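Pruketti Hand Gripper Kit: Set-up Guide
Section 3. First fitting and tracking check

Print this page | E-mail this page
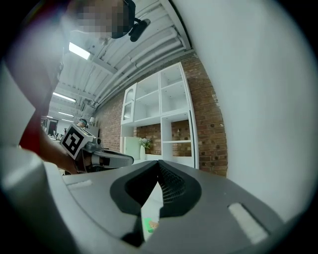

Section 3 covers getting the kit from the case to a first recording. Do Section 2 (charging) first. Two hand units per operator, one head unit, one base hub. Marker block goes on top of the hand unit, printed faces clean, no tape over the border. Hand wraps the handle below the block, as the operator has it here, so the black-and-white square stays clear of the fingers. Long finger points away from you. Same grip every time.

Before you start
- Lights on. Blinds down if sun hits the work area.
- Clear 70 cm in front of each operator. More if two people share a room.
- Hub firmware 400 or later. Older hubs won't see the Drelus head unit.

3.1 Fitting

1. Head unit on first. Tighten the rear dial until it stops sliding, then back off one click.
2. Press block onto the post. Listen for the click. No click = not seated, pull off and try again.
3. Pick up the hand unit. Squeeze fully, let go. Finger should come back by itself.
4. Repeat for second hand unit.
5. Wrist straps on. Yes, both.

CAUTION: Keep fingertips out of the jaw when the hub is powered. Spring is stiff.

3.2 Tracking check

1. Power the hub, wait for steady light.
2. Hold both hand units at chest height, lenses facing foward.
3. Press and hold SYNC. Two beeps.
4. Move each unit slowly left, right, up, down. Hold still for 30 seconds.
5. Read the score on the hub. 500 or over, carry on. Under that, go to 3.3.

NOTE: Don't stand right up against a plain wall for step 4. Tracking likes things with edges. Brick, shelves, ceiling beams all fine. Bare white panel filling the lens, not fine.

3.3 Low score

- Wipe lens with the cloth in the lid pocket. No sprays.
- Check block for scuffs. Scuffed block, swap it. Spares in the Kevthorpe bag.
- Turn so the lens has more of the room in it, repeat 3.2 from step 3.
- Still low: reset hub (hold SYNC and POWER togther), start over.
- Third fail, stop. Write down the score and the serial number and contact Guzmán support.

CAUTION: Do not swap blocks between left and right units. Codes are different and the hub won't warn you.

Revised 27th September by Amparo Sotelo. Replaces the June sheet, bin the old one.

Related pages
Section 2: Charging and storage
Section 4: Recording your first task
Spare blocks and straps, order codes
Drelus head unit: strap sizes

This site uses cookies to remember your language and kit version. Accept | Settings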